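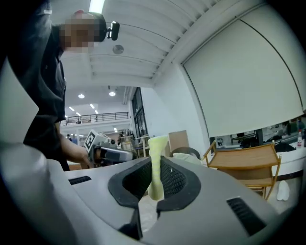 A soft, knobbly piece in pale yellow-green.

Yellow-green is the color between yellow and green on the color wheel, and I've loved it since I was a kid. On most wheels it sits near the 90 degree mark, though I've seen charts that put it closer to 66 – it depends who drew the thing! You'll find it in new leaves, unripe pears and old kitchen tiles. Paint makers can't agree on a name for it (Fothergill sells a pale one as Drikura, and my hallway is covered in it). Mix a little white in and it goes soft and chalky. Add gray and you get something closer to moss, great for doors.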